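Forums | Benches and Storage | New posts | Search

Sheet metal bin on a wood top, what goes under it?
Started by Uriel Olvera, April

uriel_o
I have a sheet metal bin going onto a light wood tabletop and I want to keep the top decent. The bin has sloped walls and a flat floor, and the bottom edges are sharp enough to leave a line if you slide it. It will hold small loose parts: connectors, clips, short bits of wire. I don't want to screw it down. So far I have thought of cardboard, rubber mat, or felt. What are people using?

maldonado_bench
Rubber mat. Cut it a little bigger than the bin and you're done. Cardboard gets soft and then it creeps.

hexkey11
Don't put dark rubber on a light top. Mine left a gray shadow on the maple after one summer and it took a lot of sanding to get it out. If you go with rubber, put paper between it and the wood.

maldonado_bench
Depends on the rubber. I've had the same Nerkico mat on pine for 4 years and there's no mark.

hexkey11
Pine with what finish? Mine was oiled. That could be the difference.

maldonado_bench
Poly, two coats.

rocio_c
I use flattened shipping boxes. They cost nothing and you throw them out when they get dirty. They only creep if nothing is holding them. Clamp the bin or the back panel through to the board and it stays put. I have done this on three benches.

uriel_o
Would a plain bar clamp do, or do you need something with a deeper reach? My bin has a taller section behind it, so there is an edge to grab.

rocio_c
A small bar clamp is fine. Snug, not cranked. Sheet metal folds over if you go too hard on an unsupported edge. I bent one lip that way and it has rattled ever since. A scrap of wood on the inside of the jaw helps.

lurnport_dave
I'll go the other way and say screw it down. Two short screws through the flange into the top. It's a workbench. People baby these things too much.

hexkey11
He said he doesn't want to screw it down.

lurnport_dave
I read it. I'm saying he'll get there anyway.

uriel_o
The table isn't mine, so no screws.

lurnport_dave
OK, that's different. Clamps then.

grorkville_tom
Whatever you put underneath, check that the bin sits flat before you clamp it. If the cardboard is only under one side you get a slight tilt, and round parts end up in the low corner. A marble on the floor of the bin will tell you.

rocio_c
One layer of box board won't tilt it enough to matter on a bin that size. Two layers might.

grorkville_tom
It mattered on mine. Fuses rolled every time.

uriel_o
Update. I went with cardboard and clamps, mostly the way rocio_c said. The one change is that the printed side is facing up, and I was told some box ink can transfer to bare wood. 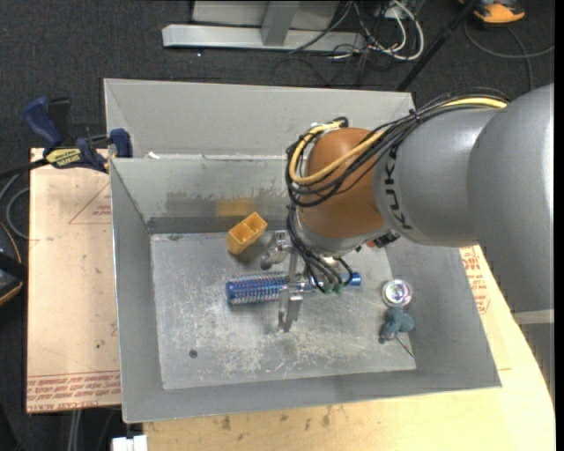 I like the sloped walls more than I expected to. Small pieces that land on the side slide down to where you can reach them, and a flat clip is easier to pick up off an open floor than out of a square corner. The floor picks up dust and scuffs fast, so plan on wiping it. I'm using a dry cloth for now.

maldonado_bench
Looks solid. I'd still swap the cardboard for a mat the first time you spill something on it.

hexkey11
Does the floor of yours have a hole in it? If so, put a piece of tape on the underside. I have lost more small screws through holes like that than I want to think about.

uriel_o
It does, toward the left. Nothing I use is small enough to go through so far, but I'll tape it.

rocio_c
Use foil tape. Masking tape dries out and drops off. And check the clamps again after a week, the board compresses a little and they loosen.

grorkville_tom
Do the marble test too.

uriel_o
Will do. I'll post back if the board starts to sag.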